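## Kaltano Plush Blanket, Cream

The Kaltano is a full-size plush blanket for residential and hospitality use. It is woven and finished by Husuvstead and distributed to the trade through Jarkside. The blanket measures 53 by 70 inches and is intended for a sofa, a guest bed or the foot of a larger bed.

The pile is brushed on both faces and trimmed to an even height. Edges are finished with a thin beige trim. Each blanket is inspected by hand before packing, and the inspector's number is printed on the care label. 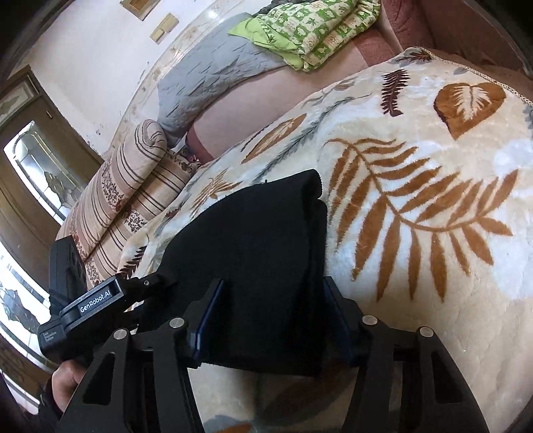 Dark textiles should be washed once on their own before they are stored or used with the cream colorway. Machine wash the blanket cold on a gentle cycle with a mild detergent. Tumble dry on low and remove promptly. Do not iron, bleach or dry clean. Light shedding is normal during the first two washes.

**Item number:** 768
**Weight:** 300 gsm
**Colors:** Cream, Slate, Moss
**Minimum trade order:** 12 pieces

Orders received before noon are shipped the same business day. Unwashed blankets may be returned in their original packaging within 30 days of delivery. Larger orders for hotels and rental properties are quoted separately; please address inquiries to Treasa Brennan, Trade Accounts, Jarkside. The Moss color will be restocked in July.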